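Notebook, bench practice for manipulation work, Olero laboratory, Mirzaei building. Entries are kept by L. Frota and are open to all station operators. Corrections are to be initialed in the margin and never erased.

Carried over from the previous page: the draft working rules for the tabletop station were returned by Lindalva Medeiros with comments on rules 2, 5 and 9. Rules 1, 3, 4, 6, 7 and 8 stand as written. Until the revised sheet is signed, the old sheet on the cabinet door remains in force, including the clause on start posture, which several operators have read in different ways. The clause will be reworded below. 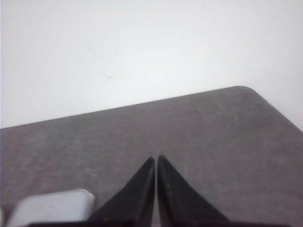

Bretolitz, October

Present: Frota, Medeiros, Carol Gosling (morning only). Station checked and released for supervised use at 9:00. Stop button tested from both operator positions. Test recorded on the station card.

**Rule 2, start posture and finger gap**

The old wording asks that the gripper be "closed or nearly closed" before the arm leaves its start posture. Medeiros objects that "nearly" is not a setting. Gosling replies that a full close at the start posture loads the fingers for no purpose, and that she has always left a narrow gap between them. Both points are accepted.

New wording: *Before any approach move, the fingers shall be brought to the narrow-gap setting stored in the station profile. The operator shall confirm by eye, through the wrist view, that the tips are level to within the tolerance on the station card and that the inner edges run parallel. If they do not, the station is to be taken out of use and the card marked.*

Gosling asked whether a small difference in apparent height between the tips should count as a fault when it is seen only in the wrist view. Agreed that it should not. The view is oblique, and small differences are to be checked from the side before anything is loosened. I have added this as a note under the rule. It has no number of its own.

The fingers are to be wiped with a dry cloth at the start of each shift. Dust and wear specks go on the card if they remain after wiping. Solvent is not to be used on the fingers at all until we have an answer in writing from Vodar, who supplied them.

**Rule 5, what may be on the table**

The present rule says "only objects belonging to the task." Britt-Marie Lindqvist wrote last month that this is not strict enough for food items and too strict for everything else. Her letter is in the station folder. Her main request is that each task sheet list its objects by name, and that the list be read aloud before the first run. We tried this today. It costs very little time and I recommend we keep it.

New wording: *The task sheet shall name every object that may stand on the tabletop during the task. An object not named on the sheet shall be removed before the arm is enabled. Objects named on the sheet but not in use shall be placed outside the swept area, and may not be moved by hand while the arm is enabled.*

Points raised in discussion:

- Rounded or glossy objects near the front of the table can end up underneath the gripper base in the wrist view. The operator should therefore look at the table itself before enabling motion and should not depend on the screen.
- The swept area is not marked on the table surface at present. Medeiros does not want tape on it, as tape changes what the cameras record. We will keep a printed plan on a clipboard for the time being.
- Scuffs on the wall behind the station are to be left alone between sessions of the same task. If the wall must be cleaned or painted, it is to be done between tasks and entered here.

I would add, for colleagues who come to this page later, that the last point was not a matter of tidiness. We have 1,215 recorded runs at this station, and it has been difficult to compare early and late ones where the background was altered without a note.

**Rule 7, cables**

No change to the rule. Medeiros asked that I record how it is applied, because new operators tend to read it as a rule about floor cables only. It covers the arm as well. The cable on the arm must hang in a free curve with enough slack for the full wrist rotation, and the curve must stay clear of the table edge and of anything on the table through the whole path. The check is made by running the path once at reduced speed with nothing held in the gripper. A cable that has to be held aside by hand fails the check.

**Rule 9, food items, plates and weighing**

This rule took most of the afternoon. The task under review is the handling of a short piece of corn on the cob at a shallow plate, with a kitchen scale standing beside it. The old rule was written for blocks and cups and says nothing useful about objects that are curved, uneven and easily marked.

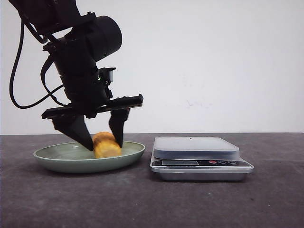
The order of work needs to be fixed before the grip settings are discussed, and we agreed on the following.

1. The scale is set down first, on the level part of the table, with its display facing the operator.
2. The plate is set down second. Its rim must be clear of the scale. The distance is given on the task sheet.
3. The scale is switched on and zeroed by hand with the arm disabled. If the display is blank or cannot be read from the operator's position, the run does not begin.
4. The item is placed on the plate by hand, on its side, with the arm disabled.
5. The operator steps back, reads the object list aloud and enables the arm.

On the approach: the fingers are to be opened wider than the item before the arm descends, and are to come down on either side of it. Contact by one finger only is permitted during closing, provided the item is free to settle against the other. Contact with the plate is not permitted at any stage. Gosling would have preferred to allow a light touch on the inner surface of the plate. Medeiros would not agree, and the stricter version has been adopted for now.

On force: the closing force is to be taken from the task sheet and not from memory or from the previous task. Where the sheet gives no value, the lowest value in the profile is to be used. The operator may ask for a higher value by writing to Simone Fagundes, who holds the profiles. Values are not to be changed at the station.

On weighing: a reading may be entered only when the item is at rest on the platform and the fingers are fully clear of it. We allow about 90 seconds between placement and reading before the run is marked as timed out. A timed-out run is kept and labeled. It is not repeated under the same run number.

On hygiene: no item that has been on the station is to be eaten or returned to the kitchen. The plate used at the station stays at the station. Lindqvist asks that the plate be washed at the end of each session and not between runs, so that its surface does not change in the middle of a set. Accepted. The weighing platform is to be wiped at the same time, with the scale off.

**Matters left open**

Who signs when the operator and the supervisor disagree about whether a run was clean. The present practice is that the supervisor signs and the operator may add a note. Medeiros thinks both should sign. I have asked Fagundes how this is handled at the other station and will enter her answer.

Whether the side check of the fingertips needs a gauge. Gosling has a feeler set and will bring it in.

Whether the indicator light on the wrist should be named in the rules. Its meaning is given in the Vodar manual, but operators have been treating it as permission to reach in. Until this is settled, reaching in is allowed only with the arm disabled at the switch, whatever the light shows.

Revised sheet to be typed by Frota and passed to Medeiros for signature. Old sheet stays on the cabinet door until then. Station disabled, scale off, plate washed, card signed at 5:40 p.m.

L. Frota

*Margin, C.G.:* Under rule 2, please add that the side check is made with the arm disabled. I assumed it was there and it is not.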